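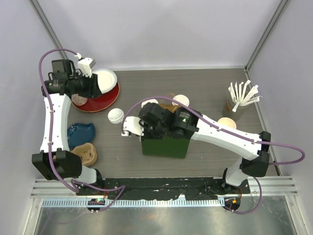
Tapia, April

I gave up my car in the winter and have been taking the bus to work since then. A few people have asked how it's going, so I'm writing it down once.

The 282 leaves from the bottom of my street and takes me most of the way. I change at Kellmont and walk the last stretch along the canal. Door to door it's 50 minutes on a good day. Driving took 25. I thought the extra time would bother me more than it does. I read on the first bus, and on the second one I mostly look out the window.

The money part is simple. Over the last year I had the car, I paid $1,511 for insurance and one repair to the exhaust. That leaves out gas and the parking permit. The bus pass costs less than the permit did, and I don't have to stand in line at the county office to renew it.

Groceries took some working out. I used to do one big trip every two weeks and fill the trunk. Now I stop at the store by the Kellmont stop two evenings a week and carry home what fits in a backpack. I buy less that way, and I throw less out. Cat litter is the one thing I still haven't solved. My neighbor Melquiades Xolalpa picks up a bag for me when he goes to the warehouse store, and I water his tomatoes when he's away.

What I don't like is the evening schedule. After 8 p.m. the buses drop to one an hour, and if the first one runs late, I miss the connection and sit in the shelter at Kellmont for most of an hour. The shelter has a bench and no back wall. In February that was bad. I bought better gloves and started carrying a thermos — both helped.

I also miss driving out to see my sister. There's a train, but it stops a long way from her house and she has to come get me, so we see each other less than we did. We've talked about meeting halfway when the weather warms up.

I kept my license current and I may rent a car for a week in the summer. Other than that I don't plan to change anything before the fall, when the new timetable comes out.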